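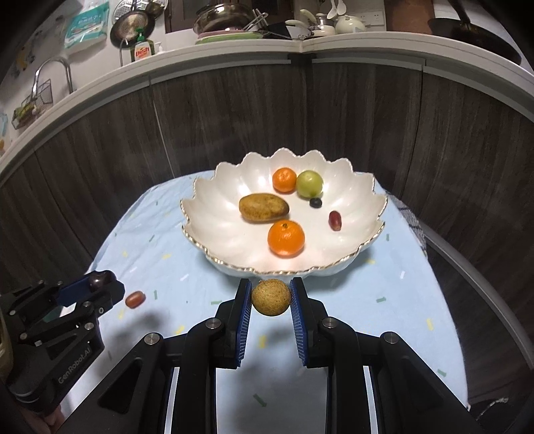 One visitor in the Friday group asked why anyone would need 2,000 recordings of fruit being picked up, when a child learns it in an afternoon. Another wanted to know if the tool would squash a grape. We begin with these two remarks because they stand for most of what was said to us during the open day, and because the second led to a change in the way we ran the sessions.

Figure 3. Handling task at the fruit station: a hand-held two-finger gripper with blue finger pads holding a round fruit over a table laid with a scalloped white bowl.

4.2 Open day at the Badell site

The open day took place in January at the Badell site, where the Wover project does most of its recording. Visitors came through in small groups and stayed at each station long enough to watch a few full attempts and then try the tool themselves. There were three stations. The first dealt with folding, the second with drawers and doors, and the third, the fruit station, with picking up single items and placing them in a bowl or on a table. This section deals only with the third, which drew the most questions and gave us the most usable comments.

The task was kept simple on purpose. The operator closes the two fingers on one item, lifts it, moves it and lets go. Fruit and vegetables were chosen because visitors already know how they should be handled and can judge for themselves if a grip looks too hard or too loose. Items also differ a good deal in size. A single bowl may hold a potato, mandarins, a blueberry and a grape (Figure 3), and an opening that suits the potato is far too wide a starting point for the blueberry. Operators who had worked mainly with boxes and cups in the earlier Husard sessions told us they had to slow down.

We gave each visitor the same short introduction. We explained that the tool is moved by a person, that the motion is recorded, and that the recordings are later used to train a policy for a robot arm. This last step was the one people found hardest to follow. Several assumed that the tool itself was the robot and asked where its motor was. In later groups we put the explanation after the first demonstration instead of before it, and there were fewer questions of this kind.

Visitors were then free to try. A total of 161 attempts by visitors were kept for analysis. They were not added to the training set, which at that point held 4,000 recordings made by trained operators. We had expected the visitors' attempts to be slower, and they were. What we had not expected was how often people turned the wrist before closing the fingers, even with items that are nearly round and can be gripped from any side. When asked, most said they were looking for the best place to hold the fruit – as they would with their own hand. Trained operators had mostly dropped this habit.

The question about the grape came from the third group. Until then we had left the small items for the end, and many visitors never got to them. From the fourth group on we offered the choice of item at the start. Most people went directly to the smallest one. Drops became more common, but people also stayed longer and made more remarks about the grip, which was what we wanted from the day. The most frequent complaint was that they could not feel how hard they were pressing. This agrees with the notes from the Brunet trial, where operators with no earlier practice said much the same.

A written form was handed out at the exit, and 16 were returned. The number is too small for any statistical treatment, and we use the forms only as background. Two points came up more than once. Visitors wanted to see a robot arm carry out the same task next to a person, and they asked for the failed attempts to be shown along with the good ones. We did neither at Badell. Both have been added to the plan for the next open day – the second at no cost, as failed attempts are already stored with the rest.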